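IN THE MATTER OF NEVES AND PRERNACH

The Office received the complaint of Fernanda Neves on a Monday in March and assigned it to Hearing Officer Teemu Vainio, who had at that time 17 open matters and no clerk.

The complaint ran to two pages. Ms. Neves stated that she had been employed at the Prernach distribution center as a shift scheduler, that she had reported unpaid overtime on behalf of the night crew, and that she had been dismissed 30 days after making the report. The employer's answer ran to considerably more than two pages. It stated that the position had been eliminated.

Mr. Vainio read the answer twice. He noted that the decision to eliminate the position was said to have been made in the previous autumn, and that the only record of the decision was a memorandum signed by the operations manager, Eduardo Leitão. The memorandum was undated. He wrote the word "undated" on his pad and drew a box around it.

The hearing was convened in Room 2. Mafalda Aguiar appeared for the employer. Ms. Neves appeared for herself, with a folder she did not open.
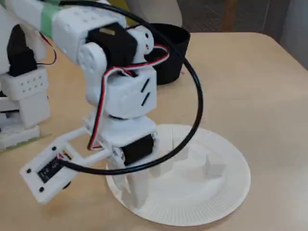 Mr. Leitão was sworn and testified for most of the morning. He was courteous and exact. He recalled the budget meeting, the persons present, and the weather. Asked by Mr. Vainio when he had signed the memorandum, he said that he had signed it on the day it was written.

"And on what day was it written?"

"The day I signed it, sir."

Ms. Aguiar asked for a short recess, and it was granted.

When the parties returned, Ms. Neves was told that she might question the witness. She stood, although this was not required.

"Eduardo," she said, and then, "Mr. Leitão. Who did the schedule the week after I left?"

"Mr. Gouveia."

"And the week after that?"

"Mr. Gouveia."

"Is he still doing it?"

The witness looked toward counsel, who was looking at her own papers. He said that Mr. Gouveia had other duties also. He was asked to name them. He named one – the ordering of gloves – and then was silent for a time that the transcript does not record.

Ms. Neves said that she had always ordered the gloves. She sat down.

Mr. Vainio thanked the witness and asked the parties whether they wished to submit closing statements in writing. Ms. Aguiar did. Ms. Neves asked how long such a statement had to be, and was informed that there was no minimum. She asked whether she could write it there, at the table, before her bus. The Hearing Officer passed her his pad, having first torn off the top sheet, and lent her a pen.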